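Filed under: Working Groups / Manipulation Software / Minutes

Manipulation Software Working Group
Minutes of the meeting held on 16 March 2022, Pirildale site, with Gotton joining by link
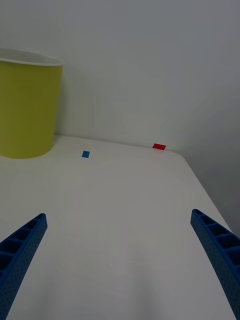 1. Minutes of the February meeting

Agreed without change. The action on log rotation is closed. The action on the simulator licence is carried forward.

2. Wrist view and perception

The group went through the wrist stream for the current tabletop set-up. The fingertips stay in view when the gripper is open, and the lattice sides of the fingers produce strong edges that the segmentation step was treating as part of the workspace. Pirildale has added a static mask for the fingers in the open position. It does not cover the closing motion. Gotton proposed generating the mask from the joint state and the finger model, with the static mask kept as a fallback. Agreed.

The blue marker raises a separate problem. The fingers are also blue, and the colour threshold merges the two when the gripper comes down over the marker. Options discussed were a narrower hue band, a size test after masking, or changing the marker colour. The third was rejected for now as it would break comparison with the February recordings. The size test will be tried first. The red marker has given no trouble with the threshold, but its position estimate is poorer, as it lies close to the wall and the low view foreshortens it heavily.

The yellow container is only partly in view at the left from the start pose. The detector returns a box for the visible part and the planner then takes the centre of that box as the centre of the container. Gotton asked that any detection touching the image border be flagged as partial and not passed on as a target. Agreed. The planner will request a second view instead.

3. Planning

The back wall is now in the collision model as a plane. The padding was left at the default, which makes any target near the wall unreachable. Pirildale will make padding a per-object setting. There was some discussion of whether this belongs in the scene file or in the planner configuration - scene file was preferred.

Planning time was reviewed. The timeout stands at 2000 ms. Of 145 logged requests, 3 reached the timeout, all of them with the target close to the wall. The group did not wish to raise the limit until the padding change is in.

4. Control

The Cerden driver still drops the first command after a reconnect. A workaround that sends a hold command before the first motion is merged on the development branch. It should not go to the release branch without a test that forces a reconnect during a run.

Gripper width is reported in the driver's own units and converted in 2 different places. The conversion in the logging node is to be removed, and all consumers should read the converted topic. Old logs will not be rewritten, but the replay tool needs a switch for them.

5. Tooling

Grīnberga, the replay tool, now shows the wrist stream alongside the joint trace. Scrubbing backwards is slow on long recordings. The cause is known (the index is rebuilt on each seek) and a fix is in review. Gotton asked for the active mask to be drawn as an overlay. Accepted, low priority.

The file name of Grīnberga exports contains the accented letter on some machines and a plain one on others - the build script is to use the plain form throughout.

6. Actions

Pirildale: mask from joint state, static mask as fallback.
Pirildale: per-object padding in scene file.
Pirildale: size test on blue marker after masking.
Gotton: partial flag for detections at the image border, with planner request for second view.
Gotton: reconnect test for the Cerden driver.
Gotton: remove width conversion from logging node, add replay switch.
Carried forward: simulator licence.

7. Any other business

Camera calibration files are to be stored with each recording and not only in the shared folder. The next meeting will be set once the padding change has been merged.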